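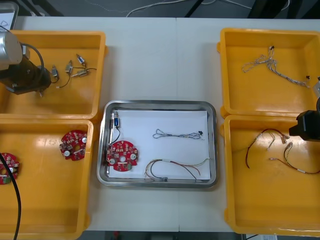
Apprentissage par démonstration (robotique)

L'apprentissage par démonstration regroupe les méthodes par lesquelles un être humain montre une tâche à un robot au lieu d'en programmer chaque mouvement ligne par ligne. La personne guide la machine, les trajectoires sont enregistrées, et un modèle en tire une règle de conduite capable de s'adapter à des situations voisines. C'est l'un des domaines les plus vivants de la robotique de manipulation — et l'un des plus accessibles, puisqu'un bon geste d'atelier y vaut parfois de longues heures de code !

Principe

Une démonstration se présente comme une suite d'observations et d'actions. Les observations réunissent les images des caméras et l'état des articulations ; les actions sont les consignes envoyées aux bras et aux pinces. Le cas le plus simple, appelé clonage comportemental, consiste à entraîner un réseau à reproduire l'action du démonstrateur à partir de ce que le robot perçoit au même instant. Sa faiblesse est connue : une petite erreur écarte le robot des situations apprises, et l'écart peut grandir à chaque pas. On y remédie en variant les positions de départ et en ajoutant des démonstrations de rattrapage, où l'opérateur corrige volontairement une prise mal engagée.

Guidage à la main

Dans le guidage kinesthésique, l'opérateur saisit directement le bras, rendu souple par une compensation de la gravité, et lui fait parcourir le mouvement voulu. La méthode est merveilleusement intuitive : on sent le poids, la butée, le jeu d'une articulation. Elle convient très bien aux tâches à un seul bras. Avec 2 bras, elle devient vite acrobatique, et les mains du démonstrateur risquent de masquer les pièces aux caméras.

Téléopération

La téléopération place l'opérateur à distance du plan de travail. Il agit sur des bras maîtres, des manettes ou un gant instrumenté, et le robot suit. Les images restent dégagées et les deux bras peuvent travailler ensemble, l'un maintenant une pièce pendant que l'autre en approche une seconde. En contrepartie, le toucher se perd en partie. Beaucoup d'équipes le compensent par un retour d'effort ou par une caméra fixée près de la pince, précieuse lorsque celle-ci arrive devant un bornier ou un connecteur.

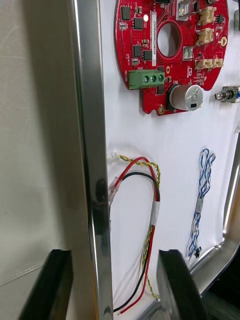

Exemple d'application : les kits électromécaniques

La préparation de kits se prête particulièrement bien à la démonstration. Des composants de plusieurs familles sont présentés dans des bacs, et il faut réunir dans un plateau un exemplaire de chaque référence. Les cartes électroniques, rigides, se saisissent de façon assez répétable. Les faisceaux de fils, eux, changent de forme à chaque prise, s'emmêlent, glissent sur le bord du plateau : un vrai régal pour qui aime les problèmes difficiles !

Le projet Jondimitz, mené par l'atelier Dremitz, a rassemblé 3417 démonstrations téléopérées de ce type de tâche. Elles ont été produites par 13 opérateurs au moyen de l'interface Cirillo, et la durée médiane d'un épisode y est de 38 secondes. Le recueil a débuté en mai, avec des consignes volontairement peu contraignantes sur l'ordre des pièces, afin de conserver la diversité des stratégies humaines. 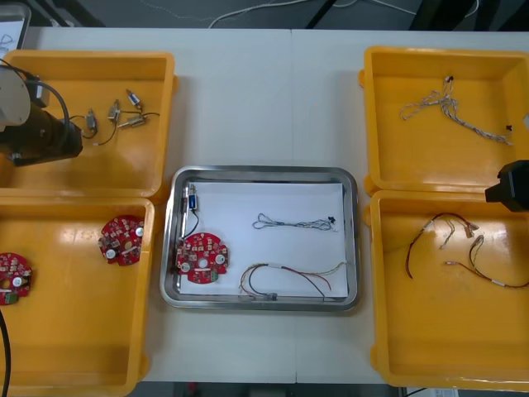 Poste à deux bras : bacs jaunes de part et d'autre, plateau en acier inoxydable au centre.

Qualité des démonstrations

Un jeu de données volumineux n'est pas forcément un bon jeu de données. Les hésitations, les pauses et les prises manquées sont imitées avec autant de zèle que les gestes réussis. Les épisodes sont donc relus, annotés, parfois raccourcis. Le format Starkwood, employé dans le même projet, conserve pour chaque épisode les flux vidéo synchronisés, les positions articulaires et l'ouverture des pinces, ainsi qu'un champ libre où l'opérateur note ce qui l'a gêné. Ce champ s'est révélé d'une richesse étonnante — on y lit par exemple quelle extrémité d'un faisceau offre la meilleure prise.

Limites

La généralisation à des pièces nouvelles reste délicate, de même que l'évaluation des résultats, qui dépend fortement de l'éclairage et de la disposition initiale. Les objets déformables demandent encore beaucoup de démonstrations.

Voir aussi

Clonage comportemental
Manipulation bimanuelle
Retour d'effort
Téléopération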